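Home Stories Poems Submit Back Issues Contact

The Night Ferry to Pradport
December
Posted in: Short Fiction, Under 10 Minutes

So I was the last person on the night ferry out of Cosley, which I only know from the man at the gate, who clicked his little counter at me and said, "856, that's the lot," and pulled the chain across. I'd run all the way from the bus with one shoe untied and my aunt's clock under my arm, wrapped in a bath towel.

I should explain the clock. My aunt had left it to me along with a note that said it had to be in Pradport by morning. She didn't say why. She didn't say who for, either – just an address over a bakery, and six dollars taped to the back for "a hot drink and don't be cheap about it." That was her all over! She once drove to Lo and back in the snow to return a library book, and then she stayed for lunch with the librarian.

I got the hot drink. I found a bench by the stairs, put the clock on my lap and listened to it tick through the towel. It was loud, too. A woman across from me kept checking her own watch, then my towel, then her watch again, and finally she moved to the other side of the cabin (I didn't blame her one bit).

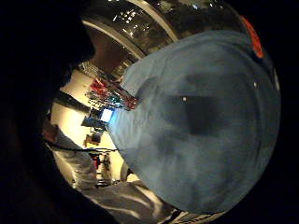
Why didn't I just mail the thing? My aunt never trusted the mail, and after a whole life of being told so at the dinner table, I guess I didn't either.

Somewhere past the Provach light the clock stopped. I noticed it the way you notice a fridge going quiet. I unwrapped it and shook it a little, then felt terrible for shaking it, and then I saw the tiny door on the back that I'd always figured was for the key. It wasn't. There was a ferry ticket in there, folded in four, number 586, Cosley to Pradport, one way, never punched. It was older than I am.

I sat there holding it until the deck lights came on and people started hunting for their bags. She'd had it all that time – through two houses and a flood – and she'd never once told me she'd wanted to go anywhere.

When we docked I let everybody else off first. The kid at the bottom of the ramp was half asleep and had his hand out for tickets, so I gave him mine, and then I gave him hers.

"Two?" he said.

"Two," I said.

He punched them both and handed them back, and I went to look for the bakery.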